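Mug trees: do you need one, and what to do with it if you do

I have a low opinion of most things sold to tidy a kitchen. They take up the room they claim to save, and by February they are in a cupboard behind the slow cooker. The mug tree is a borderline case. I have kept mine, but I don't believe half of what is said about them.

Start with the claim that it frees up a shelf. It does, and then it uses a patch of worktop instead. If your worktop is already full of toaster and bread bin, leave the mugs where they are. If you have a bit of table going spare, carry on reading.

Weight at the bottom

The post and pegs are the part people look at in the shop. Look at the base. A tree with a thin, light foot will rock every time you take a mug off, and one day it will go over. My first one was a Plurkley, very pretty, and it lasted until somebody took two mugs off the same side. Push the top of the post sideways with one finger before you pay. If the foot lifts easily, put it back.
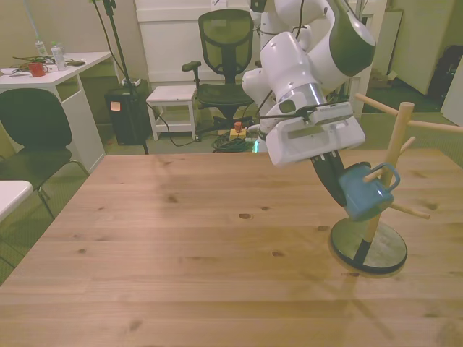
Four pegs is plenty for most households. The Sterko catalogue will sell you one with twice that, and I can't see who it is for. Once every peg is full, the handles knock together and you have to take off one mug to get at another.

Getting the mug on

Tip the mug and bring the handle to the peg, then let it slide down until it stops by itself. Don't force it. If the handle is too small for the peg, that mug lives on the shelf, and no amount of wiggling will change that. Take a favourite mug with you when you go shopping. You will feel silly for a minute.

Fill the lower pegs first. Hang the next mug on the opposite side, and so on up. I was told this was fussing. Try putting two heavy mugs at the top of one side and see how you like it.

Do they dry on it?

This is the big selling point, and I don't think much of it. A mug that hangs on a slope keeps a bead of water along the inside of the lower rim, and sooner or later that drips on the table. On bare wood it will leave a mark if you let it. Wipe the mugs first and the problem goes away, along with most of the selling point.

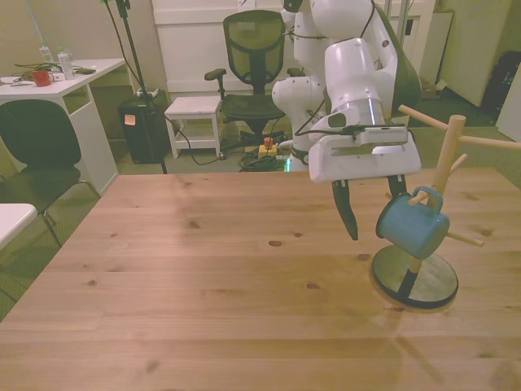

Blue mug on a lower peg, mouth tilted down.

A dusty mug is the other complaint. Hung with the mouth down, it collects much less than one standing upright on an open shelf. The pegs themselves do get grubby, so run a damp cloth along them when you do the table, and dry them straight after.

Oil, wax and other extras

Anemel make a wood balm for this sort of thing, and Amini do a spray. I have used both and couldn't tell you the difference between them, or between either and a little plain food-safe oil on an old rag. Whatever you use, keep it thin, rub it well in and leave it overnight before hanging anything up.

If a peg works loose, pull it right out, scrape off the old glue and put in a small dab of fresh wood glue. Stuffing paper in the hole lasts until breakfast.

And if you only own two mugs, use a hook.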